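Re: [clindon-list] Trade delegation visit

> Does anyone know if the minister is still stopping in Clindon in June, or did Mandau get the whole visit?

Still on, as far as I've heard! It's been cut to 2 hours though, and most of that is the lunch (of course). Mandau gets the signing and the speeches, and we get a handshake and a band.

I did read the Lultus trade paper, all 20 pages, and the port deal is barely in there.

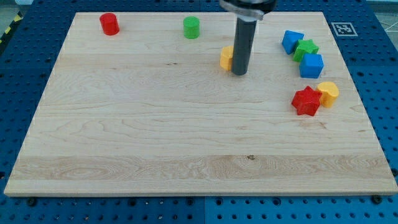 Anyway, if you want a seat at the Yurchenko Hall, reply soon. It holds 632 and the school choir is taking the front rows.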